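Week 4: choosing a simulator (handout to go with the lecture)

Right, last week we left off with Harish Pathak's question about whether you can judge a two-arm kit before you've bought one. I think you can, up to a point, and the Skallmont trial licence is my favourite way of showing it. It runs for 30 days, which is plenty for the coursework if you don't start on day 29!

What you get is the simulator, a set of ready-made kitchen tasks and a log viewer. Henao sells a rival package with more tasks in it (332, if you believe the brochure), but I found the menus a slog and gave up on it over Easter. Skallmont is plainer and I got my first task going before my tea went cold. 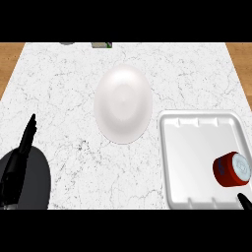
Fig. 2. Kitchen task in simulation: two grippers, an empty plate and a red can on its side in a foam tray.

Have a think about the can before the lab. A cylinder lying down is a very different grasp from one standing up, and the lip of the tray gets in the way of a finger coming in low. Which arm would you send, and from which side? Sketch it on paper first, please.

My grumbles, for balance. The manual is thin on contact settings (see page 33, then ask Radwa Saber, who has worked out far more than the manual lets on). The log viewer also forgets your column widths every single time, and it drives me up the wall.

For the lab, work in pairs and bring:
your login slip
your sketch
one thing you'd want to ask the sales people before paying

Write-ups go to Sarita Nautiyal by the end of April.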